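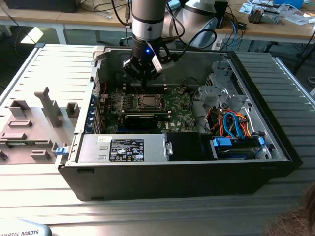 Lorne Hawthorne wrote:

> Before anyone orders parts, check whether the drive clips come out
> without taking the cage off. On the one I have at home they squeeze
> in at the sides and slide. The expansion slot clips are a different
> matter, the old ones get brittle and snap if you force them.
> Also, do we keep the graphics cards or pull them?

Lorne,

Keep the cards in for now. Plovbridge wants complete towers, side panel included, and they will take 20 of them in the first lot. We have more than 353 on the list, so please don't strip anything until Océane has put a number on it.

On the clips - I tried nine cases last night and broke one slot clip. The blue drive clips all came out fine with the cage in place. Lay the tower flat and do the SATA cables first, they are tight near the drive bay.

Power supplies stay where they are unless the label is unreadable. Pulled hard drives go in the Nadar bin with the case number written on tape.

I still need a spare side panel for number 8. If anyone has one, bring it over.

Jocelyn McIntyre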